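Lovamero Open Box, green: six weeks as a snack and packet store

Reviewed by Katia Sorrentino 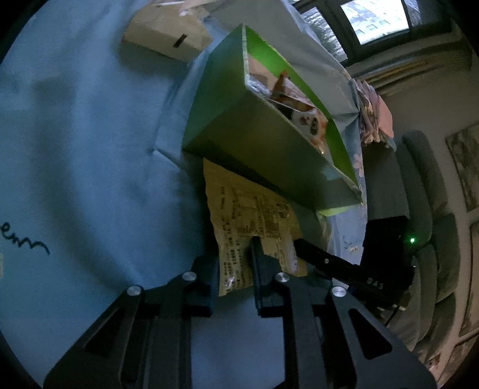

The green box in use on the test table, with a yellow-tan packet standing in front.

The Lovamero is a rigid open-topped box sold for cupboards and worktops. It has no lid, no dividers and no handles. I bought one to replace a drawer in which snack packets were kept flat and regularly forgotten. It was used daily for six weeks, first in a wall cupboard and then on a table under a blue cloth, where most of the handling tests were done.

Fit and capacity

The box is long for its width. Packets with a crimped top stand up well if they are placed against the end panel and backed by something stiffer. Soft packets on their own slump within a day or so and end up lying across their neighbours. Filling from one end and working along gave the best result. A half-full box is the worst case, as there is nothing to hold the contents upright.

Capacity is adequate for one household's weekly snacks. Large sharing bags do not suit it – they can be forced in, but the top half leans over the rim and hides everything behind.

Access

With no lid, contents can be taken out with one hand. The colour helps more than I expected: brown and orange wrappers show clearly against the bright inner wall. Clear wrappers are harder to find and tend to work their way to the bottom.

I asked Italo Martinelli to find and remove a named packet from the full box, then from the old drawer. The box took him 3 seconds and the drawer 52. The drawer was in a poor state at the time, so the gap should be read with some caution.

Stability

Loaded evenly, the box stays where it is put. On a cloth it tends to drag the fabric when pulled from one end, and it is better lifted with both hands. On a bare painted shelf it slides freely. Small rubber feet would improve it, and I have since fitted my own.

Cleaning

Crumbs collect in the corners. A dry brush removes most of them and a damp cloth deals with the rest. The inside showed no staining at the end of the test. Adhesive tape leaves a residue that needs warm soapy water and some patience.

Compared with the Ellerach

The Ellerach tray is lower and has 2 fixed dividers. It is the better choice for bars and sachets. For upright packets the Lovamero is preferable, as its taller walls give proper support.

Verdict

Recommended for packets of medium size, provided the box is kept well filled. Not recommended for sharing bags or for slippery shelves without added feet.

Recent reviews
Ellerach divided tray, second version
Bellini bag clips, set of 2
Simonon stacking jars
Shelf liners compared – Rosario Piras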